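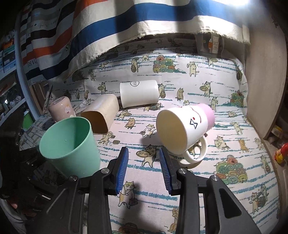

Cups on the cat tablecloth.

I gave up coffee for 26 days. My sister Sadia Cheema bet me 90 dollars I wouldn't last a week, and I would like it in writing, in front of all 205 of you who get this newsletter, that she has paid up.

I didn't do it for any noble reason. I'd been sleeping badly since the fall, waking up before five and lying there composing emails in my head, and Darcy Vachon at work kept telling me to try cutting out the afternoon cup. I'm not good at cutting out one of anything. So I went the whole way and put the coffee maker up on top of the fridge, where I need a chair to reach it.

The first three days were awful. I had the headache everybody warns you about, right behind the eyes, and I was short with the dog. On day two I sat through an entire call with Noman Abbasi about the spring schedule and I couldn't tell you one thing he said (sorry, Noman, please resend). By day five the headache was gone and I was just bored. I hadn't understood how much of my morning was really about having something hot to carry from room to room.

So I started on tea, which I had always thought of as what you drink when you're sick. Adeel Marwat from the apartment downstairs took me in hand. He makes his the way his grandmother did, with the milk in the pan and the leaves boiled much longer than the box says, plus two crushed cardamom pods and more sugar than I'd have admitted to wanting. Yes, I know black tea has caffeine in it! Sadia brought that up too. The bet was coffee.

I also tried a few of the herbal ones. Peppermint after dinner is lovely. Rooibos I wanted to like and I don't, and I've still got most of a box if anybody wants it. The roasted chicory stuff was the closest to the real thing — close enough to make me sad, so I stopped after two mugs.

Did I sleep better? A little. I still wake up early, but I go back down most nights, and I've quit looking at my phone while I wait. I think the phone was at least half of it.

I'm back on coffee now, one cup, before ten. The first one tasted burnt and I drank it standing up at the counter, very happy. The tea has stayed on in the afternoons, mostly because I like going downstairs for it.

A few of you asked for Adeel's method with proper measurements. He doesn't use any, but he's promised to let me stand there with a set of spoons and write it down, so look for that next time. And if you've quit something lately and have thoughts, hit reply. I read them all, usually before five in the morning.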